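Open Day at the Clatlow Automation Centre
Speaker notes for the opening talk and the demonstration

Running time: 15 minutes, followed by the demonstration in Bay 2. The November edition of these notes replaces all earlier copies.

Slide 1. Welcome

On behalf of the Clatlow Automation Centre, welcome guests and thank them for coming. Point out the fire exits to the left and right of the stage. Ask that telephones be set to silent.

Mention that 80 places were offered for this session, and that the talk will be repeated in the afternoon for those who could not be seated. Lillon, our partner in the teaching programme, has kindly provided the refreshments, which will be served in the foyer afterwards.

Slide 2. What the Centre does

The Centre was set up to help small firms in the district decide whether a robot would be of use to them. We do not sell equipment. Firms bring us a task, we try it on our own tables, and we give them a written report. Some reports advise against buying anything.

Floor area is 2,312 square metres, shared between the workshops, the teaching rooms and the long bay. If asked about funding, refer the guest to the printed annual statement at the desk.

Slide 3. The Flunamness project

Pause here. Many guests will have come for this part.

Flunamness is our study of how a robot arm can learn to move small objects across a flat surface when told in ordinary words where they should go. A person might say, "Put the star next to the cylinder." The arm must find the right star, choose a path and push it there without disturbing its neighbours. Stress that pushing is harder than it sounds. A block struck off centre will turn, and a round one may slide away.

The pupils of Ong school wrote 200 of the instructions used in the study. Please thank them by name of school only.

Slide 4. The table in Bay 2

Leave the slide up while guests look at it. Speak slowly.

The work is done on a wooden board set on the blue table. The blocks come in four colours. Some shapes appear in more than one colour, so an instruction that mentions only "the star" is not enough. There is a red star and a green one, and likewise a red cylinder and a green one. The tool on the arm is a plain black rod. Invite guests to consider how they would word a request to bring the green star over to the red one, with the yellow heart left where it is.

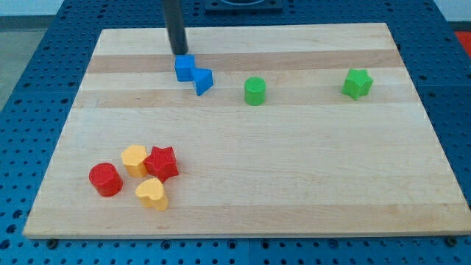 Slide 5. Visiting the demonstration

Guests will be taken to Bay 2 in groups, front rows first. Ask them to remain behind the yellow line at all times and to keep bags off the floor. Children must be with an adult.

Each group may give the arm one instruction. The operator will read it back before starting. Should the arm stop, the operator will reset it and the group may try again.

Slide 6. Questions

Take questions from the hall first, then from the balcony. Questions about jobs are likely and should be answered fully. Copies of our guidance for employers are on the table by the door.

Close by giving the time of the next session and directing guests to the foyer.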